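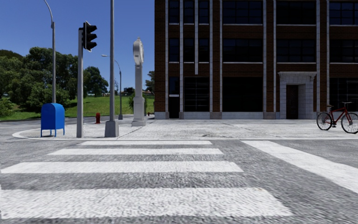 The wheel odometry was the first thing to sort out. Our rover drives well enough by hand, but left to itself it drifts to the right, and over the length of the workshop car park the drift is large enough to put it in the hedge. Before spending any more on parts I wanted to know how much of that was the motors and how much was my arithmetic.

For anyone new to this blog: the rover is a four-wheeled machine Zlata Savchuk and I are building on the end bench at the Wonddale shared workshop. It is called Genus, after a label on the box the chassis came in. It has two driven wheels at the front, a pair of castors at the back and one camera on a short mast. It is meant to follow a pavement at walking pace and stop for things.

We do most of the testing in simulation now. The street block we use has a kerb, a crossing, a brick building and a fair amount of street furniture, and that covers most of what the camera has to cope with. Running a route there costs nothing, and a collision means pressing reset. On the bench the same mistake cost us a castor bracket.

The main change this month is to the way the rover finds the edge of the paving. The old version looked for a strong line in the lower half of the camera view and assumed it was the kerb. It worked indoors with tape on the floor. Outdoors it locked on to the joints between slabs, which are dark, straight and run off at an angle, and it would follow one with complete confidence. 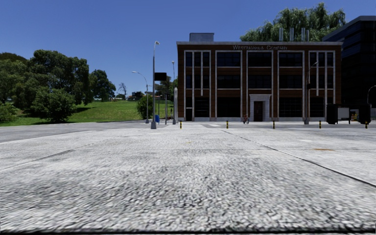

Simulated street block: brick building, bollards and a long diagonal joint in the paving.

The new version keeps a short history of candidate lines and scores each one on what lies either side of it. If the colour and texture match on both sides, the line is treated as a joint and dropped. If they differ, it stays in as a possible kerb. I ran 1,000 starts from random positions on the pavement with the old code and the same starts with the new. The old code left the paving in 72 of them. The new code left it in 14, and most of those began very close to the road, facing it.

Stains are still a nuisance. A rusty patch on a slab has a different colour on each side of its edge, so it passes the test until the rover is nearly on top of it. Orysia Nechyporuk suggested a minimum length for a kerb line, and I have put that in but not tuned it.

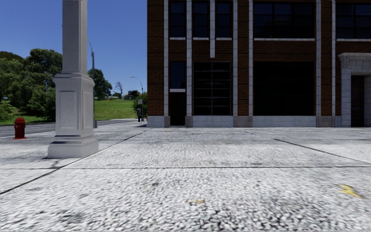
Back to the drift. I logged encoder counts on both sides over a straight run on the workshop floor and compared them with a tape measure. The left wheel was 2 mm larger in diameter than the figure in my code. I had measured one wheel and used the number for both. With separate values the drift is much smaller, though there is still a slight pull under braking, which I put down to the right-hand motor mount.

Zlata is redrawing the mount with a second bolt. The battery tray has to move back to make room, and the cable to the mast is now too short, so that will be remade as well. The spare motor controller from Dovhaniuk is on the shelf if the present one carries on cutting out when warm.

The next outdoor run is planned for August, once the mount is fitted. Until then I will be working on the minimum line length.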